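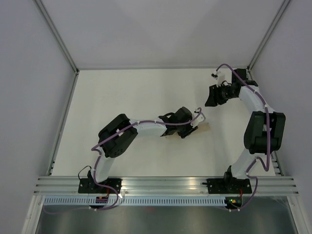
Hedvika Šimko puts the failure down to the lowest wire. Bears at Prurkow do not climb an electric fence, she says, they dig, and a bottom strand set at knee height gives them all the room they need.

The valley had 47 apiaries on the register in April. Of these, 22 had lost hives to brown bears in the two previous seasons, and most were already fenced. The fences were checked one by one. Voltage at the far post was often well under half of what the energizer put out, with wet grass touching the wire as the usual fault. Poor grounding came next. On the stony ground above Adwood a single short rod carries very little current in a dry summer, so three long rods are now driven in a line and clamped together.

The revised layout has five strands, the lowest at eight inches. Corners are braced on the inside. The strip below the wire is mowed every two weeks until September - more often near the river, where the grass is heavy.

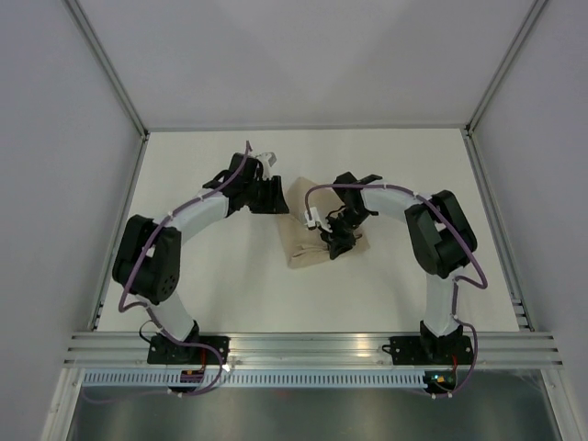

Two robotic arms with their grippers over a beige cloth bag.

Trail cameras on the bear paths logged 3702 triggers between April and October. Deer and wild boar made up the bulk of them. Bears approached fenced hives on several nights, and the clips show the same pattern: a slow walk along the wire, a touch with the nose, then a fast retreat.

Two sites at Skavus were still entered. In both cases the gate handle had been left unhooked, and the line was dead beyond it. A spring gate is on trial there, and the meter readings are taken at dusk.

Home Features Field Notes Archive Subscribe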